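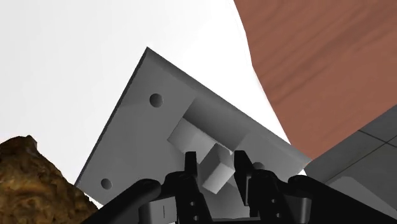
Surface Finishing Technician (Coatings Test Laboratory)
Cordeiro Materials Testing, Cakelbridge

Contract: permanent, full time, 37 hours a week
Reports to: Laboratory Manager
Start: September, or earlier by agreement

The post

Cordeiro tests paints, lacquers and powder coatings for manufacturers of building products and outdoor furniture. The Cakelbridge laboratory employs 17 people and handles adhesion, hardness, gloss, salt spray and accelerated weathering work. We need a technician to prepare test panels, apply coatings to customer specification and carry out the first round of measurements before panels go into the exposure cabinets.

Most of the day is spent at the bench or in the spray booth. The rest is record keeping. Every panel carries a job number from arrival to disposal, and the technician is responsible for the entries made against it.

Main duties

Degrease, abrade and rinse steel and aluminium panels to the written procedure.
Apply coatings by spray, bar applicator and brush, and record wet film thickness.
Measure dry film thickness, gloss and colour, and enter results in the Irnix database on the same shift.
Carry out cross-cut and pull-off adhesion tests.
Load and unload the salt spray and humidity cabinets, and check solution strength and pH.
Keep the booth filters, extraction log and solvent store in order.
Report any reading outside tolerance to the Laboratory Manager before the panel is moved on.

What we are looking for

Essential: a Level 3 qualification in a science or engineering subject, or three years' work in a paint shop, print works or test laboratory. Normal colour vision is required and will be checked at interview. You must be able to wear a fitted respirator, so applicants need to be clean shaven where the mask seals.

Useful but not required: experience of powder coating, a working knowledge of spreadsheets, and some familiarity with calibration records. Training on the Zarton weathering cabinets is given on site.

Hours and terms

The laboratory works from 7.30 am to 3.30 pm, with an early finish at the end of the week. One late shift a month is needed for cabinet changeovers – this is paid at time and a half. There is a probation period of 6 months. Protective clothing is supplied and laundered.

How to apply

Send a CV and a covering letter of no more than one page to the Cakelbridge office, marked Surface Finishing Technician. Shortlisted applicants will be asked to attend a practical session, in which they prepare and coat a panel, followed by a short interview. Travel costs within the county are refunded on production of a receipt.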